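Assembling and Checking a Molded Plastic Stool

Birkport Community Workshop, Furniture Care Guides

This guide applies to the white plastic stools with a square seat and separate legs used in the Birkport reading rooms and activity halls. It covers assembly from parts, the routine check, and cleaning. Staff who have not assembled a stool before should read the full page before starting.

Work on a table. Cover the tabletop with a dark sheet, which protects the seat surface from scratches and makes small white parts easier to find.

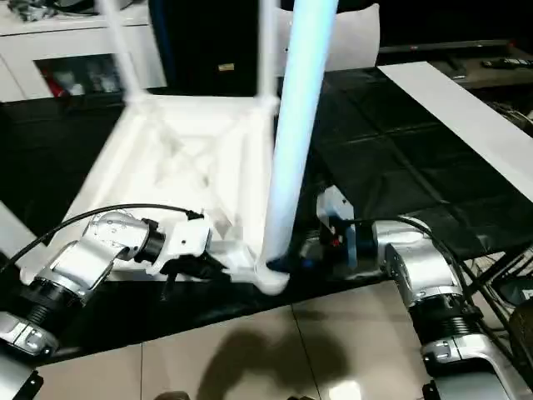
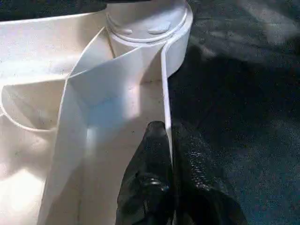
First picture: the stool tipped on the covered table, with the cross-bracing of the seat in view. Second picture: ribs and a round boss on a molded part, seen close up.

Before You Begin

Lay out the seat and the legs. Compare them with the parts list supplied with the stool. Legs from different deliveries should not be mixed, as the fit at the socket may differ slightly even when the legs look the same.

Wipe each part with a dry cloth. Dust and packing crumbs collect in the open pockets between the ribs and can work their way into the sockets. A soft brush is suitable for the corners. Do not use a metal tool to clear a pocket.

You will need:

A table large enough to support the whole seat
A clean sheet or cover
A dry cloth and a soft brush
A rubber mallet, for seats from the Tuvmont line only

Assembly

1. Place the seat upside down on the cover, so that the underside faces up. Check that no part of the rim hangs over the edge of the table.

2. Look over the ribs and bracing. Run a fingertip along each wall and feel for cracks, rough edges, or leftover molding. A faint seam where two surfaces meet is normal in molded plastic. A gap that opens when pressed is a fault, and the seat should be set aside.

3. Take the first leg and find the end that fits the socket. The other end has the foot and should point away from the seat.

4. Set the leg in the socket and press down with a firm, even motion. Keep the leg in line with the socket. If it binds, remove it and begin again. Forcing a leg that has entered at an angle may spread the socket wall.

5. Fit the leg at the opposite corner next, then the remaining two. Working across the seat keeps the load even while the legs are pressed in.

6. For Tuvmont seats, tap the foot end of each leg lightly with the mallet until the shoulder of the leg meets the socket. Kustix seats are pressed in by hand and must not be struck.

7. Tip the stool onto its side with one hand on the seat and the other on a leg. Hold it by the seat when turning it. A leg that has not been fully pressed in can come loose if it takes the weight of the stool.

8. Stand the stool on a level floor and press on each corner of the seat in turn. If the stool rocks, note which leg is short of the floor, turn the stool over, and press the other legs in further.

Routine Check

Each stool in public use is checked after every 50 days of service. Turn the stool over on a covered table and repeat step 2. Pull gently on each leg. Movement at the socket means that the leg needs to be pressed in again. A stool that has been loose at two checks in a row should be withdrawn and tagged for the Maddocks store.

Cleaning

Wash with warm water and a small amount of dish soap. Let the stool drain upside down for 10 minutes, then turn it onto each side so that water can leave the pockets. Dry the feet before the stool goes back on a wood floor. Solvents and scouring pads dull the surface and are not permitted.

Replacement Parts

Replacement feet and legs are issued from the parts counter on Tuesday mornings. Quote form 710 for a leg or form 799 for a complete seat. Please bring the damaged part with you. Questions about this guide may be sent to Rokeya Jayasinghe, Furniture Care.

Contact Us | Copyright Birkport Community Workshop | Back to top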